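Stindstead bin set: data card, notes on review rules

Read this before you cite the numbers. The set has 2,000 episodes, and 304 of them were dropped under the clear-plastic rule. I'm not convinced the rule does what it claims. It says an episode passes if "the container is visible at start." Visible to whom?

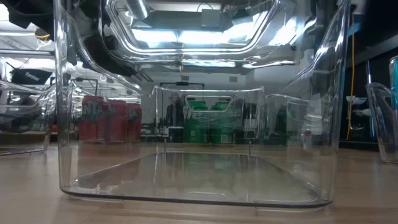

Clear bin on a wooden table, with parts of two more bins at the sides.

Reflections and background seen through a wall count as clutter under rule 4 and as nothing at all under rule 7. Maham Jafri and I scored the same episodes in September and disagreed on plenty. Until the two rules are merged, treat the pass label as one reviewer's opinion.

Open issue: no agreed test for rim edges. Contact: Tahira Usmani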